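Workshop tips for the after-school robot club: kitchen jobs with hand grippers

Our club took on pots and pans in May, after the Burano kit arrived. The leaflet says a beginner can show a robot a kitchen job in an afternoon. I have my doubts about that, and I run the sessions. What follows is what I would tell another club before they spend a term on it.

Clear the floor first. We work kneeling or sitting on the floor over a board, and the cables get everywhere. Run them down one arm and away behind you, and tape whatever you can.

Use a board you don't mind scratching. Ours came out of a skip. It marks out the working area, and everything in the task has to stay on it, including the lid when it comes off. Beginners put the lid on the floor and then wonder why the next go looks so different.

Pick a cloth that grips. Thick towels are hopeless, whatever the forum says. We tried 324 takes with a bath towel cut in half and I would have binned most of them. A thin kitchen cloth bunches up between the fingers and can be pushed along a rim. Wash it before first use or it slides.

Take the cloth in first, then bring the other hand over the lid. Going for both together looks clever and ends with the pot shoved across the board.
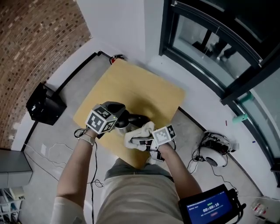 Cloth at the near rim, second gripper over the lid, timer on 00:00:16.

Keep the marker cubes clean. Greasy thumbprints on the squares cost us a whole evening. Wipe with a dry cloth, no spray.

Watch the clock but don't worship it. Zondness, who sold us the software, suggest short takes. Fine, but our members started rushing to beat each other and the wiping went to pieces. I now ask for slow hands and ignore the scoreboard. Edileuza Vieira still keeps one on the back of the door, and hers says 902 takes. The computer says 900. I trust neither.

Don't cook in anything you practise with. We keep one pot for the club and it never goes near a hob. The knob wants tightening every week or it turns under the gripper and spoils the lift.

Is it worth it? For the Holanda cup, maybe. Our entry is called Kasia and it can take a lid off on a good day. Move the pot a hand's width and it pats the air next to it. Of 292 takes we sent in for the first round, I'd say a third taught it anything, and that is a guess. My own mother dries a pan faster with one eye on the telly.

Still, the members like it and they have learned to coil a cable properly. Next session is Tue 16 November, and please bring your own knee pad, as the floor is hard and we only have two.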